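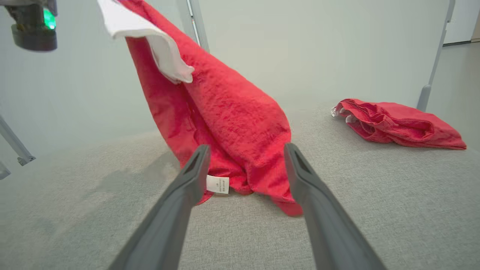 4 min read

I have been sceptical about folding for most of my adult life. As a child I was told it mattered, and as a grown-up I bought a chest of drawers and found that clothes thrown into it come out wearable. So when I say I spent a good part of January 2026 folding, please understand that I went into it with low expectations and a fair amount of resentment.

What set me off was a booklet called the Trirkness Method, which came free with a set of drawer dividers. I wanted the dividers. The booklet says that every garment you own can be reduced to a rectangle, that the rectangle will stand up on its own edge, and that once your rectangles are standing in rows you will save 50 hours a year. It doesn't say who timed this. I'd like to know what they had been doing with their drawers before, because I don't believe I spend 50 hours a year looking for a jumper, and if I do then some of that time is presumably spent standing there thinking about lunch.

Still, I tried it. Socks were fine, but socks have always been fine. Tea towels were very good, I'll give it that. A tea towel is already a rectangle and you would have to be trying quite hard to spoil it.

The trouble starts with anything red. I don't mean that the colour does something to the cloth. I mean that the big red thing in my wash is also the awkward thing in my wash, thick in one part and flat in another, with a seam running down between the layers that has its own ideas about where the fold should go. The booklet tells you to lift the garment and "let it find its line". Mine found a diagonal. One side rolled itself up into a fat bulge, the other side hung flat behind it, and the bottom went down in a bunch with a corner poking out. There was a bit of thin white fabric draped over the top half as well, curling under at the end, and no page in the booklet covers that.

You can put it down and start again, of course. That's step four, more or less. I have now done step four more often than all the other steps put together.

I also have doubts about the surface. Trirkness wants you to work on something "smooth and cool", which rules out the bed, the sofa and most of my house. I've been using a light grey fabric top and I prefer it. Cloth on cloth stays where you put it. On the kitchen table a sleeve slides away while you are seeing to the other one, and then you are chasing it about with your elbow. If you want one piece of advice from this post, it's to ignore the bit about smooth and cool.

A reader will tell me to buy a folding board. I looked. Bumetier make one, a hinged plastic affair where you lay the shirt down and flap the sides over in turn, and I'm sure it works beautifully on shirts. I own very few shirts. I own soft, lumpy, wrinkly things that have been washed 100 times, and I can't see how flapping would help them. It also has to be kept somewhere, and I began all this because I was short of room.

Then there is the question of wrinkles. The booklet claims that a correct fold "releases" them. I have looked at my red thing before and after and the fine wrinkles are in it both times, all over. They may have moved. I wouldn't swear to it either way. A hot iron gets rid of wrinkles, and I'm not ironing anything I'm about to fold into a rectangle and stand on its edge.

What I've ended up with is half a method. Flat things get folded and stood up in the top drawer, with the dividers, and I admit that drawer is a pleasure to open. Bulky things are folded once down the middle, once across, and laid in a pile like my mother laid them. The seam goes wherever it likes. If a corner sticks out I tuck it under so I can't see it, and if it comes out again later that's the drawer's business.

The white bits go in separately, after a proper shake. Shake everything, in fact. Half the time what I took for one difficult garment was a garment and something small stuck to it, and I'd been trying to fold the pair of them.

I'm keeping the dividers. The booklet has gone in the recycling, folded into thirds as instructed, and it wouldn't stand up either. There's supposed to be a second volume in June on bedding, with a chapter on fitted sheets. I'd read that one, if only to see what they say about the elastic.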